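Leasing assistant wanted at Fraser Court, Rumberg

Hi, I'm Cadi Rosser and I run the leasing office for Zornirano Homes. We have 53 apartments opening in February, more than 400 people on the interest list, and right now it's me, Tadeo and one very tired phone. So I'm hiring!

You'd be showing folks around the model units, answering emails, chasing paperwork and keeping our listings up to date. It's 30 hours a week, some of them in the evening, and I'm happy to talk about which ones suit you. I don't mind if you've never worked in real estate – Tadeo came to us from a shoe store and he's great with renters. You do need a driver's license, because the second site is across town and the bus is hopeless.

Pay depends on experience and we'll talk numbers on the first call. You get three weeks off in your first year, plus a rent discount if you'd like to live in one of our buildings.

Send me a resume and a few lines about yourself by August 17, 2025. No cover letter template please, just write like you talk. Questions go to me or to Babatunde Okoro at the front desk. 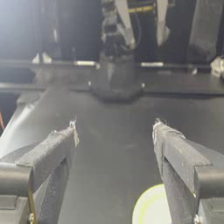
Two gripper fingers, open, with frayed tips.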